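Subject: Re: [workshop-robots] Cable duct on the two-arm bench – any joy?

Evening all, first proper go at the wiring job on the arm bench, see below!

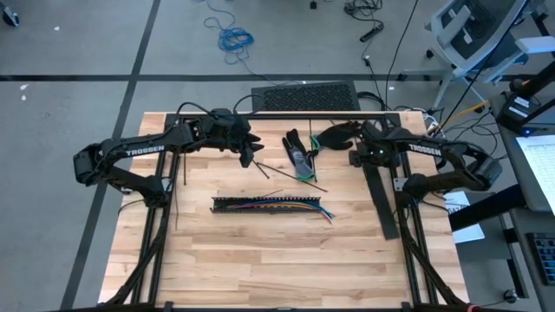

1. Where things have got to

For anyone who joined the list since October: the Herkevdale workshop has a pair of Trossen arms on an extrusion frame round the butcher-block table, one each side, and a few of us have been trying to get them to do dull bench jobs together. The current dull job is laying coloured wires into a length of slotted duct. It sounds like nothing. It is a wonderful, maddening thing to try with two grippers, and I have been thinking about it in the bath.

Anyway, the quoted message asked some good questions, so I'll answer in between.

> I've been following the duct idea with interest as we have the same
> stuff at Vomovbridge, in our control cabinet. Are you teaching it by
> hand or writing the moves out?

By hand, all of it. We tried writing the moves out for the first fortnight and it was fine for picking up a single stiff wire from a known spot, but a bundle never lies the same way twice. Now one of us drives both arms and we record the lot. We've got 125 runs saved so far, of which 30 are from the early days and frankly ropey (my fault mostly, I kept going in too fast and shoving the duct along the table).

> What do you count as a good run? We argued about this for weeks.

So did we! We settled on this: every wire down inside the duct between the two ends, nothing pinched in the slots, and the tails allowed to do what they like past the right-hand end. If you insist on tidy tails you'll be there till Christmas. I'd sooner get the middle right first and have a separate go at combing the tails out later.

> Do the colours matter or could you use any old wire?

For the arms, not much, as far as I can tell. For whoever is driving, yes, hugely. With blue, red, yellow, white and light blue in the bundle you can see straight away which one has ridden up over its neighbour. When we did it with all-black offcuts I couldn't tell one from another after ten minutes and had to go and make tea. The light blue and the white are still a nuisance under the strip light on a Friday evening, and if I were buying again I'd swap one of them for green.

> Any trouble with the duct sliding about?

Loads. The wood is quite slick and the duct weighs next to nothing, so as soon as one gripper pushes down at one end the other end swings round. What we do at the moment is hold with the left arm and feed with the right, and swap over halfway. It's slower, but it's the honest way to do it with two arms, and you get some lovely runs out of it. Sticky pads under the duct would be the sensible answer. I've held off so far as I'd like the arms to learn the holding part as well.

2. The software side

We're still on Prindotent for recording and playback. The version that came out last month finally keeps both arms' timings together if one of them drops a message, which used to ruin a whole evening's work. If you're on the older one, do update, and export your old runs first – the new one opens them but sorts them by name and not by time, and ours were all called "test", "test2", "test new" and so on. Took me ages to put right.

Playback on a fresh bundle gets the wires in on 19 tries out of 26. I was grinning all the way home. The misses are nearly all at the right end, where the wires start to fan out and the gripper closes on two when it should have one. I've got a theory that we simply don't have enough recordings of that bit, as most of us hurry through it once the middle looks nice.

3. Things I'd love help with

Gripper tips. Has anyone tried something narrower or softer for thin wire? I was going to have a go at printing a pair with a small notch near the end, but if somebody at Venter has already been down that road I'd much rather copy yours.

Driving style. Two of us move the wires in short dabs and the others do long sweeps. Should we all agree to do it one way before the next batch, or is a mix better? I've read people saying both, very firmly.

Other ducts. If you have short lengths of a different width or slot spacing going spare, bring them along and we'll try the same runs on them. I'm dying to know if any of it carries over.

> Would you be up for visitors one evening?

Yes please! Friday from seven is best, door by the bike racks, ring the bell twice as the compressor drowns out the first one. You're very welcome to have a drive, and no experience needed. It takes a quarter of an hour to stop feeling as if you're wearing somebody else's hands, and after that it's hard to get people off it.

I'll put the better recordings in the shared folder at the weekend once I've renamed them properly. Shout if you can't get in.

Cheers from Herkevdale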